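From: Greer Ogilvie
To: kerkar-push list
Subject: Re: [kerkar-push] push results, second batch

Bronisława Sobczak wrote:
> Read the numbers you posted in May. Two questions before I try this
> on our arm in Plardale.
>
> First, you say the policy was trained on Lamont's relabeled data, but
> the instructions in the log look like free text. Did you relabel
> after the fact, or did people type while they drove?
>
> Second, what counts as a success for "put X next to Y"? Our old
> threshold was on center distance and it was hopeless with stars and
> hearts. Touching corner to corner scored as a miss.
>
> Also would like to see a board state where it has trouble. The plots
> don't tell me much.
>
> B.

Quick answers, have the arm until 4 and then Nidum needs the bench.

Relabeled after the fact. Drivers just pushed stuff with no goal given, then we cut the recordings into short windows and had people write what happened in each one. So "slide the heart over to the hexagon", "nudge the green star left", whatever they felt like writing. Spelling errors kept. We tried cleaning them up once and it made no difference so I stopped.

Success: you're right about center distance, we dropped it. Now it's gap between outlines, using the known block shapes plus the pose from the tracker. Anything under the gap threshold for the last 30 frames is a pass. The hold matters, otherwise you get credit for blocks that get bumped together and then dragged apart again on the way out. Rescored the old runs with this too, so the May table is comparable.

Evaluation was 187 instructions, same start layouts for both policies. Relabeled policy beats the one trained on scripted goals pretty clearly on the two-block stuff. On single block moves ("to the top left") no real diference, I wouldn't claim anything there.

As for trouble, this sort of layout:

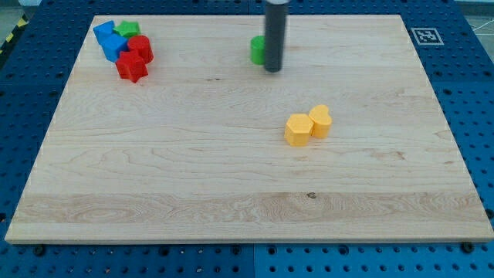
Five blocks packed together far left, heart and hexagon off on their own at right. Green cylinder is behind the tool.

Two separate problems with a board like that. One is the cluster. Ask for the red cylinder by itself and the policy tends to go in hard from the side and take a neighbor or two with it. Technically gets there, often, but the rest of the layout is wrecked and the next instruction in the sequence starts from a mess. Drivers don't do that, they pick at the edge with short taps. We have not many windows like that in the training set, more than 100 but they all come from the same couple of sessions, so I think it's mostly a data thing.

Other one is occlusion. With the tool in front of a block like the cylinder there the tracker pose gets jumpy, and if the scorer is running at that moment you can lose a pass you should of had. For now I score only after the tool has backed off. The policy itself only gets the camera image, no poses, so it isn't affected the same way. It does hesitate though. Adding history frames helped a bit, 2 was enough, going longer just made it slow.

Isolated pairs are easy, btw. "Separate the heart from the hexagon" is one of our best instructions. Don't use it as a demo of anything.

If you run it in Plardale: check your marker placement against the board corner first, ours was off after we moved the table and I lost a whole afternoon of evals to it. And use a slower max tip speed than what's in the config. The value in there is the one from Kerkar, too fast for a hard wood board, blocks skate.

Checkpoint and scorer are in the usual place. README is out of date, ignore the section on resets.

Still to do: order of instructions shuffled, and a run with the star shapes left out to see how much of the cluster failure is just points catching on things. Will post when done, probably without plots again sorry

Greer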